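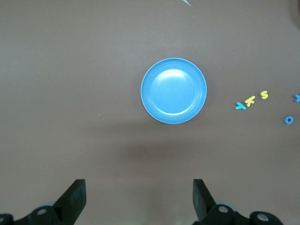 Figure 2. Wrist camera view from the letter-sorting task. Foam letters lie to one side of an empty blue plate, with both gripper fingers open.

3.2 What the examples do and do not contain

The Kurholm set holds 3,000 teleoperated runs, of which we kept 300 for testing. Its size is the figure most often repeated when the set is cited, and we think it tells a reader very little. A run counts towards the total whether or not it differs in any useful way from the run before it. Operators working through a long session tend to put the letters down in much the same places, approach them from much the same side and finish with the same small movement over the plate. We did so ourselves, despite written instructions to vary the layout.

Figure 2 gives an idea of how plain the inputs are. The table is a single brown, the plate stands well apart from the letters, and the letters do not overlap. A policy that does well from views of this sort may have learnt to find letters and pick them up. It may equally have learnt that bright things on brown are worth moving towards. The usual success score cannot tell these two apart, and we are not persuaded that earlier reports of good results on Collska, which used a similar table, have ruled out the second reading.

There is also the matter of what the wrist view leaves out. One of the letters in Figure 2 is only partly in view at the right. An operator who can see the whole table knows what it is and where it ends. The policy has only the part. Labels taken from the operator's actions therefore carry knowledge that the input does not, and the loss will punish the policy for failing to guess it. Titov adds a fixed overhead camera for this reason. We did not, and we would now.

We went back over 130 runs by hand, chosen at random from the November sessions. In 6 of them the written goal did not match the letter that was lifted. That is a small share, but none of these runs had been caught by the automatic filter, which checks only that the gripper closed and that something reached the plate. The filter described for Illés works on the same principle, and we see no reason to expect it to do better.

For these reasons we report results by layout as well as overall, and treat the overall score with some caution. Section 4 repeats the main comparison with the mismatched runs removed. The ranking of the methods does not change, though the gap between the top two becomes too small to support a claim either way.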